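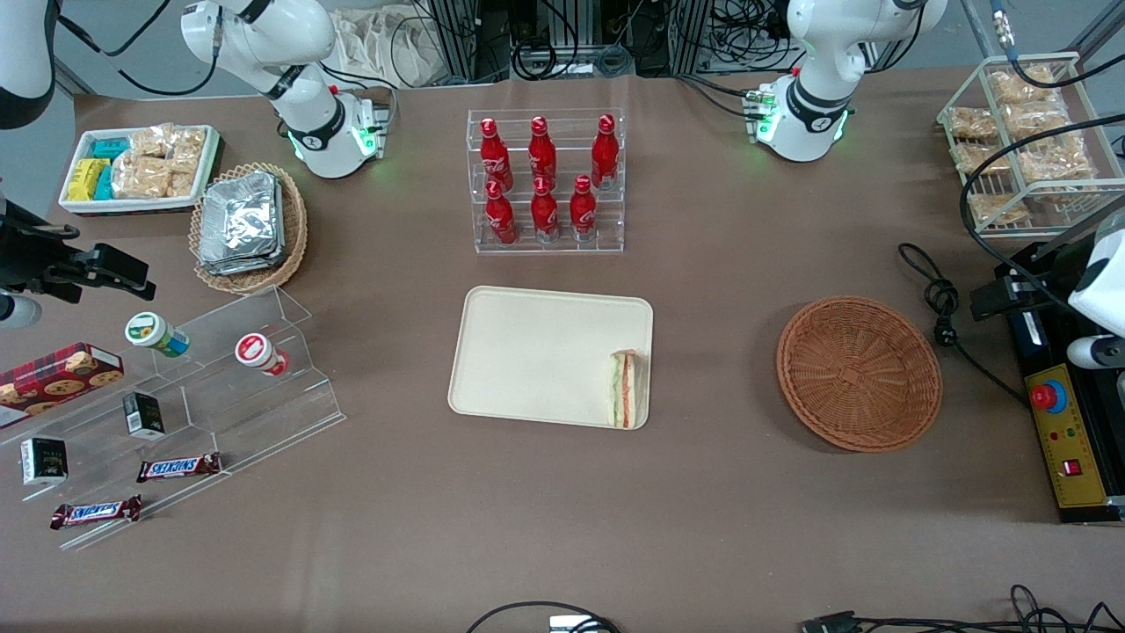

Wednesday, gone ten at night

Well, I've done it, I've signed up for the Wircombe walk! Two days along the coast path with a night in the bunkhouse halfway, and I haven't walked further than the post office since January. Bent Eyvindsson talked me into it over the phone (he could talk a cat into a bath, that man) and by the time I'd put the kettle on he had me down for a bottom bunk.

So this evening was all boots. The old pair have split along the left toe, so I tried the new ones up and down the stairs until next door knocked on the wall. They pinch a bit at the heel but the lady in the shop swore they'd give. Two pairs of socks, she said, thin ones under thick. We'll see!

Then there's food. I always pack far too much and end up carrying half of it home again, squashed. Snacks and drinks are the bit I like choosing, mind you, and I do think you walk better with something nice to look forward to at the next stile. Bent lives on raisins and cold tea. I shall not be living on raisins and cold tea.

The map says the second day has a climb of over 2,000 feet if you add up all the ups and downs, which I wish I hadn't read just before bed. Mum rang while I was looking at it and wanted to know if I'd packed a vest. I haven't packed anything! The rucksack is still in the loft behind the Christmas tree, and one of its straps wants sewing.

Must ring the dentist tomorrow as well, and find my blue hat.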